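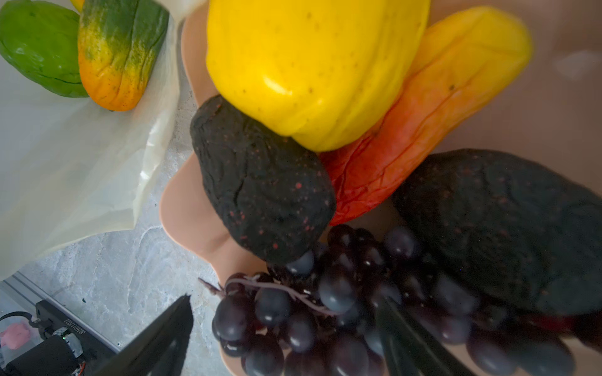 Most of the advice I read about teaching robot arms comes down to one word, and the word is more. More hours, more operators, more recorded examples. I have spent enough time on the collecting side to think the advice is half right, and that the other half wastes a lot of people's afternoons.

At Catevell we set ourselves a target of 1000 demonstrations for a fruit-handling task. Pick a piece, move it, let go, reset, start again. We called the set Torari, after nothing in particular. When it was finished we were pleased with the number and less pleased with the arms. They did fine as long as the dish was close to where it had always been. Move it a hand's width and they slowed down, hunted a little, and closed on air.

So we went back and watched the recordings, which we should have done at the start. Long runs of them were nearly the same. The operator had found a comfortable way to lay out the fruit and kept doing it, as anyone would at four in the afternoon. We had over 200 examples of one grasp on one piece of fruit. We had 84 that involved the grapes at all.

Grapes are a good test of whether you mean it. Even artificial ones have no single obvious place to grip. A lime is a lime from any side, more or less. A bunch gives you a stem, a loose end, and a middle where the fingers disappear among the fruit and the wrist camera can't tell you much. Operators avoid them without being told to. If your instructions say "pick any item," you'll get peppers and mangoes until someone complains. 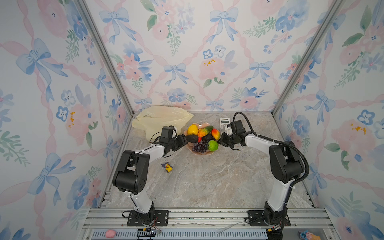
Both arms at the plate, with a plastic bag and a calculator also on the work surface.

My second complaint is about tidiness. There is a school of thought that says to clear the table, use a plain backdrop, and let the system learn the task before you bother it with anything else. I understand it. Clean recordings are easier to check and look better in a slide deck. But kitchens have wallpaper, and they have bags and things left lying around. I would sooner record with flowers and bows on the walls from the first morning than find out in May that the arms only work against gray.

The argument from the other side is cost, and it's a fair one. Changing the layout between attempts takes time. On the Kenurley rig it came close to doubling the length of a session, and the operators didn't enjoy it. A manager who is counting episodes will see the count drop and ask why. I don't have a clever answer to that. The count did drop.

What I would do is stop paying attention to the total for the first few weeks. Write down what varies: the dish, the pile, which arm goes first, the clutter, the walls. Look at that sheet at the end of each session and fill in whatever is thin. Keep the fumbled grasps too, as long as the operator recovers – those are some of the most useful recordings we have, and we used to delete them.

The Wiegand set we are working on now stands at 2555 episodes, so I can't claim to have gone small. It is a more mixed bunch, though, and there are a lot more grapes in it.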